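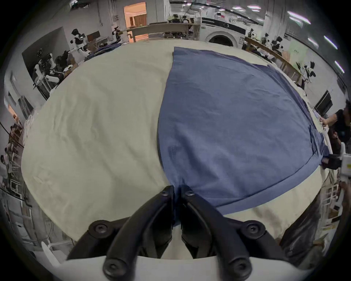 Step 2: Lay it out flat

Okay, now grab your knit top and spread it out on a big table! I always put a cream-colored cloth down first (mine has a few faint marks by now, whatever). Pull the hem straight and smooth the wrinkles out toward the edges, but go easy, knits stretch like crazy.

Step 3: Fold it in

Bring one side to the middle, sleeve and all, then the other. Fold it up from the hem in thirds and flip it over. I did almost 3 baskets this way in February!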